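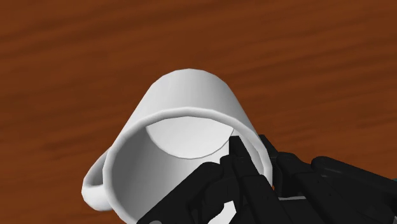 I keep getting asked what I think of the Dosow, so I may as well write it down and point people at it.

It's a small analogue synth, two oscillators, one filter, made by Manole. They had a bigger one years ago that sold badly and then got expensive second-hand, the way these things do. The Dosow is meant to be its little brother. I've had one on loan from Pieter Gumede since January and he'd like it back, which tells you he at least thinks it's worth having.

The adverts go on about "warmth". I have never known what that word means and I've been playing keyboards most of my life. Put the Dosow next to my old Kenbridge, same patch as near as I could get it, low-pass about halfway, and I could tell them apart when I was turning the knobs. When my wife was turning them and I had my back to her, I got it wrong as often as right. So make of that what you like.

What I can say is that it drifts. Leave it on for the evening and the second oscillator wanders off flat, and you have to go round the back with a small screwdriver. Some people online call this character. I call it tuning. If a piano did it you'd ring the shop.

The filter is good, I'll give them that. It doesn't go thin when you push the resonance, and there's a nice growl in the bottom octave that I haven't managed to get from the Plilitz plug-in, though I did get quite close and the plug-in costs 70 quid. The keys are too small for my hands. The power supply gets in the way of everything else on the extension lead. The manual says there are 5 envelope shapes and I can only hear a difference between three.

Then there's the numbered badge. Pieter's is 3,067, and it's sold as a limited run. Limited to what? I wrote and asked and got a reply thanking me for my interest.

Would I buy one? Second-hand, possibly, once the people who bought it for the badge get bored. At the full price, no. I've still got the loan until Pieter comes round, so if anyone wants me to try something on it, say so soon.

Comments

oldsquarewave: Did you let it warm up before tuning? Mine settles after a bit.

Reply from the author: Yes, every time. It settles and then it unsettles.

Marrow: Blind test with one listener isn't much of a test.

Reply from the author: Agreed. It's still one more than the advert had.

tapehead_jo: Can you try it through a spring reverb? Thinking of getting one for bass.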